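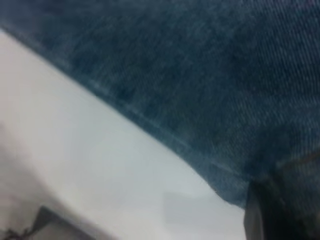

Figure 2. Blue denim with the twill weave showing.

4.2 How the mailers held up in the warehouse

I'll say up front that I went into this part of the study expecting the plain kraft mailers to do badly. I'd handled enough thin paper envelopes over the years to have my doubts (and a drawer full of split ones to back them up), so when Presadia agreed to let us run a trial in their returns warehouse I more or less had the conclusion drafted in my head. It needed a fair bit of rewriting!

We put 2000 mailers through the packing line during August, half of them the padded paper type from Plarnus and half the unpadded type from Zarei. Both were sealed with the same strip of adhesive, and both carried ordinary clothing orders, mostly trousers, shirts and the odd jacket. I left shoes out altogether. Boxed shoes have corners, corners go through paper, and I didn't want one awkward product swamping everything else.

Each mailer was looked over at two points, once when it left the packing bench and again when it came off the van at the far depot. I used the tear scale from Section 3, where a nick shorter than a fingernail is grade one and anything you could pull a sleeve through is grade four. It's a homely sort of scale, I know, but the packers picked it up in a morning and their scores agreed with mine far better than they had with the millimetre version we tried in the pilot.

What surprised me was where the damage turned up. Very little of it was on the flat faces. Nearly all the grade three and four tears started at the bottom fold, right next to the glued seam, and they were just as common in the padded mailers as in the unpadded ones. Padding seems to help with scuffs and not much else. I'd want to see that repeated on another line before anyone changes their buying on the strength of it, as the Presadia chute has a rather sharp lip that may be doing some of the work.

Damp was the other thing. We kept 715 mailers back and left them overnight in the unheated loading bay before sending them on, and these did worse at the seam whichever supplier they came from. The paper itself was mostly fine – it was the glue that let go. Trallix, who make the adhesive, offered us a second grade to try, and I've put those results in Section 4.3 with the 8 mailers we had to throw out for having no readable label.

I haven't tried to work out costs here. Prices moved twice while the trial was running, and any figure I gave would be stale by the time you read it.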